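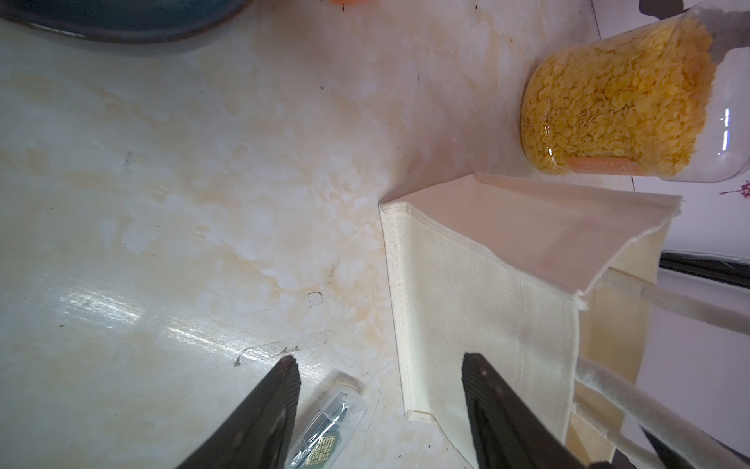

Notice of Variance

To: All department heads, Orkano Precision Turning
From: Office of the Plant Superintendent
Date: 20 Nov 2024
Subject: The Golta lathe, Bay 4

This office has been asked to set down in writing the matter of the Golta lathe, so that the account given to the auditors and the account given in the lunchroom may be the same account.

The lathe was purchased used from the Karaca works when that firm closed its doors in January. It arrived with its manuals, a drawer of collets, and a maintenance log kept by the same operator over the whole of its service. The log was entered into the asset register and placed on a shelf in the tool crib. No one was assigned to read it.

The machine was leveled, tested, and released to production for the Sutora valve stem order, a run of 2,685 pieces. The tolerance on the seat diameter was tight but within the stated capability of the equipment. The first shift ran without incident. The second shift ran without incident. On the third shift, the inspector recorded that the seats had begun to grow, very slightly, and that they had returned to size before the end of the hour.

The following night they grew again, at the same time, and returned again.

Three explanations were proposed. The first was thermal drift, and the coolant supply was checked and found to be steady. The second was tool wear, which was dismissed on the grounds that a worn insert does not recover. The third was offered by the night operator, who stated that the lathe was waiting for something. This explanation was entered in the report at the request of the operator and was not pursued.
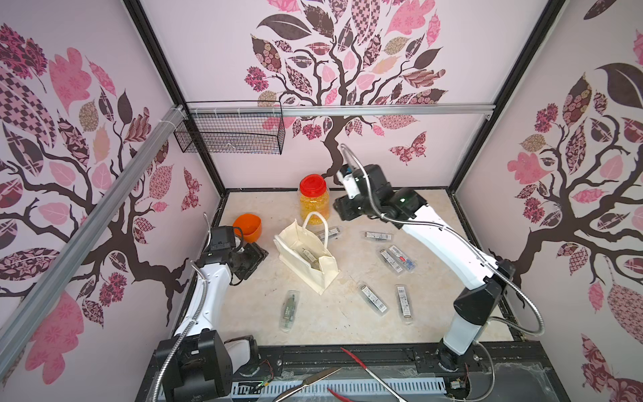
The quality department placed a hold on 49 pieces and requested a full study of the spindle. A technician attended for two nights with an indicator and a laptop computer. The spindle was sound. The technician noted that at a quarter past two the sound of the headstock changed – the word used in the service report is "settled" – and that the parts measured afterward were correct.

It was at this point that the maintenance log was taken down from the shelf.

The entries are brief. They give the oil level, the belt tension, and the condition of the ways. Beginning in the operator's second year, each night's page also carries a line that reads: 2:15, stopped, had coffee, opened the doors. The line appears in every entry up to the closing of the works. There is no remark as to why it was done, and the former operator could not be reached at the address on file.

The superintendent authorized a trial. At a quarter past two the cycle was stopped, the doors of the machine were opened, and the night operator was instructed to take coffee for the customary length of time. The doors were then closed and the cycle was resumed. The seats held size until morning. They held size the next night as well, and the night after that.

The engineering department has since submitted a memorandum of about 4 pages concerning air trapped behind the headstock cover and its effect on the scale. The memorandum is competent and this office has no objection to it. A vent has been ordered in accordance with its findings and will be fitted at the next scheduled shutdown.

Until that time, the following instruction applies to Bay 4. The Golta lathe shall be stopped nightly at 2:15. The doors shall be opened. The operator shall remain at the machine and shall have coffee, or another hot drink if preferred, and the time shall be recorded in the log.

The night operator has asked whether the instruction will be withdrawn once the vent is in place. The superintendent has considered the question and has directed that it remain in force. A chair has been issued to Bay 4 and entered in the asset register.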